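Retail Operations, Unit 6: Shops Inside and Beside Other Shops
Course handout, July 2026
Instructor: Monique Aubert

Read before class. Bring the lease extract handed out in June.

1. Terms

Host: the retailer that owns the building or holds the main lease.
Guest: the business that rents part of it.
Store-within-a-store: the guest trades inside the host's sales floor, usually with its own counter and staff.
Adjacent unit: the guest has its own door and its own address but shares the lot, and often the sign.
Concession: the guest pays a share of sales in place of a fixed rent, or on top of a small one.

Students mix up the last one with a franchise every year. A concession holder runs its own brand. A franchisee runs somebody else's.

2. Why hosts do it

Most large stores have floor space that earns less than it costs to heat and light. Renting it brings in steady money and moves the stock risk to the guest. The host also hopes for extra visits. That second benefit is harder to prove, and you should be careful with any figure that doesn't say how visits were counted.
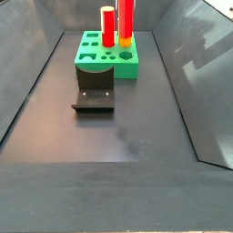 The guest gets foot traffic and parking without building a site. It gives up control over opening hours, exterior signs and sometimes the range it can sell. Look for the exclusivity clause in the extract. It usually protects the host's own best-selling categories.

3. Case: Randus and Pilline

Randus is a grocery and general goods chain with 188 stores. Pilline sells toys and craft supplies and had three stores of its own, all in Bretden. The two signed a trial agreement covering 20 Randus locations. The combined space came to 2,446 square feet, so the average unit was a little over 122 square feet.

Terms of the trial:
- Base rent plus a percentage of sales above a set level
- Pilline supplies fixtures and staff
- Randus handles cleaning, security and trash
- Either side may leave a location with 90 days' written notice
- Randus may not add new toy lines during the trial

The percentage rent caused the most argument. Pilline wanted online orders picked up in the store left out of the total. Randus said the pickup counter was part of the rented space. They settled on counting half the value of those orders.
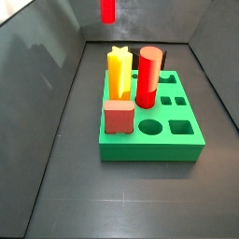
Shape-sorting block with a yellow star piece and a red cylinder.

A competing offer came from Lefèvre, a gift retailer that wanted fewer locations at a higher base rent and no percentage. Randus turned it down. Work out what sales level would have made that the wrong choice.

4. For discussion

Who should pay when the host remodels and the guest has to close for two weeks?
Should returns be taken at the host's service desk? Consider staff time and the refund records.
What happens to the guest's lease if the host sells the building?

5. To hand in

One page, typed, on the notice clause. Say which party it favors and suggest new wording. Use the section numbers from the lease extract.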